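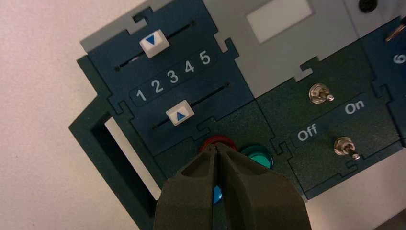

Section 4 is the part of this guide I get the most mail about, and most of that mail asks the same thing: when can the arms do my laundry? I'll get to laundry at the end (sort of). First you need to teach your Mellus setup to work a panel, because an awful lot of chores are buttons, sliders and switches wearing a different hat. A washing machine is a few buttons and a dial. A drill press is a couple of switches and a lot of worry. The practice panel has all the small annoying stuff packed close together – two slider knobs marked with blue triangles, toggles with an Off and an On, and round buttons sitting near enough to each other that a pair of fingers hides one while it's reaching for the next. If your arm can get through that without mashing its neighbors, you're in decent shape for a microwave.

4.1 Before you start

You'll need the arms bolted down and homed (Section 2), the cameras talking to the laptop (Section 3), and a practice panel. I'm assuming you have the Purba software installed, version with the yellow start screen. If yours has the gray one, update first. I tried writing this for both and gave up!

1. Turn on the power supply and wait for the fans to settle.

2. Open Purba and load the profile called chores_basic.

3. Set the speed slider to its lowest mark. Leave it there until you get to 4.4.

4. Check that the stop button is on the side of your stronger hand. Move it if it isn't.

5. Press Home. Both arms should lift and hold.

CAUTION: Keep your face and hair out of the work area whenever the motors are live. The arms are slow in this profile but they don't know you're there.

Note: if an arm drifts down after homing, go back to 2.6 and redo the weight setting. Don't try to fix it by raising the stiffness. I did that for a whole month and all I got was a louder arm.

4.2 Finding the surface

The arm has to learn where the panel begins. Without this step it will either poke the air or push like it's trying to get through to the basement.

1. Put the panel on the table, somewhere both arms can reach.

2. In Purba, choose Touch Off, then Single Point.

3. Jog the closed fingertips down over a flat bit with no button on it. Use the small arrows for the last stretch.

4. When the force number jumps, let go and click Save Surface.

5. Do it again at the other end of the panel. If the two readings disagree, the panel is rocking. Stick some rubber feet under it and start over.

The default force limit is 900 on the Purba scale (the scale is their own, so don't go looking for a unit). I've never needed to go past 1,000 for a button.

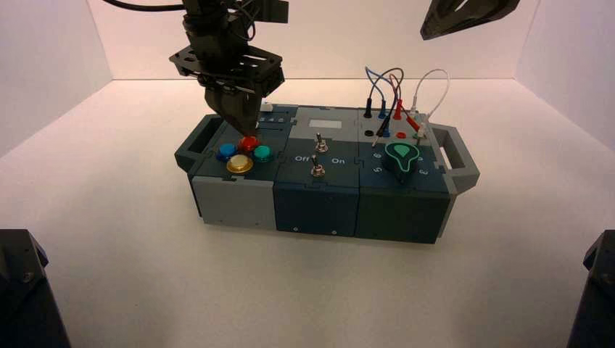
4.3 Pressing, then switching

People always want to skip to the knobs and cables, and I get it, but start with a plain press. Closed fingers, straight down, straight back up. The black arm on the red button at the left end of the box is doing the whole of this lesson, and the other gripper should hang back well clear of things while it does. Save the cable tangle at the far end for another day, when you're feeling patient. Buttons forgive you. They have a bit of give, they come back up by themselves, and you can try as many times as you like.

1. Pick a button and click its middle in the camera view.

2. Choose Press, fingers closed.

3. Watch the approach from the side as well as on the laptop. A wrist camera makes everything look lined up.

4. If the fingertips land off center, nudge the target and save it again. Don't shove the panel over to meet the arm.

5. Once you're happy with one button, move on to its neighbors.

6. Now a toggle. Choose Flick, set the direction, and keep the fingers closed. The arm pushes the lever from the side.

7. Flick it back the other way. This is usually the one that fails, so spend your time here.

Note: Purba will tell you a press is done when the arm has finished moving. That only means the arm has finished moving. Look at the button, or hook up something that lights.

My friend Ezekiel Pettigrew runs a small parts shop, Tamason, and he let me have a long run at this one October. I left the arms pressing one button, over and over, for 1,000 tries, and they missed 33. I was thrilled. Ezekiel was not thrilled! His view is that a person who missed the start button that often would be sent home, and he'd have to pay someone to stand there and watch for it. We argued through most of lunch. I still think he's a bit hard on them, but he's the one with orders to ship, and for now his button is pressed by a human thumb.

CAUTION: Never run an unattended session on a real machine that heats, cuts or spins. Practice panels only.

4.4 Going faster (a little)

1. Raise the speed by one mark.

2. Repeat the press and the flick.

3. If the force number spikes on contact, drop back down.

I run mine at the third mark. It's slow. You could make a sandwich while it sets a timer, and for plenty of people a slow button-pusher is still useful, say if your hands hurt or the switch is somewhere you can't easily get to. That's where I'd put my money for the next few years. The folks in the Cliltovholm build group would tell you cooking is right around the corner, and I hope they're right – I'd love to be handed a plate of eggs by something I put together with a hex key.

4.5 Finishing up

1. Send both arms to Rest before you lift the panel out. Lift it by the handles.

2. With the panel gone, open and close the fingers a few times and check that the tips still meet.

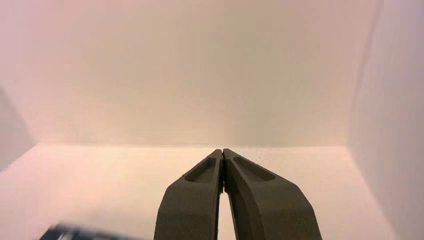
3. If they don't meet evenly, loosen the finger screw half a turn, close the gripper by hand, and tighten it again. Rerun 4.2 next time, since your saved surface is no good anymore.

4. Wipe the fingertips with a dry cloth. Skip the alcohol on printed parts.

5. Save the session under a new name. Saving over chores_basic is allowed, sadly, and there's no undo.

6. Power down at the supply, not at the laptop.

So, laundry. Mine can press Start on the washer if I've loaded it, added the soap and shut the door. It can't pick a wet sock off the drum and it makes a terrible mess of a fitted sheet. Folding is covered in Section 7, with towels only, and please read the part about towel size before you write to me.

Last changed 15 Sep 2020. Fixed the Touch Off steps in 4.2 and the wrong profile name in 4.1.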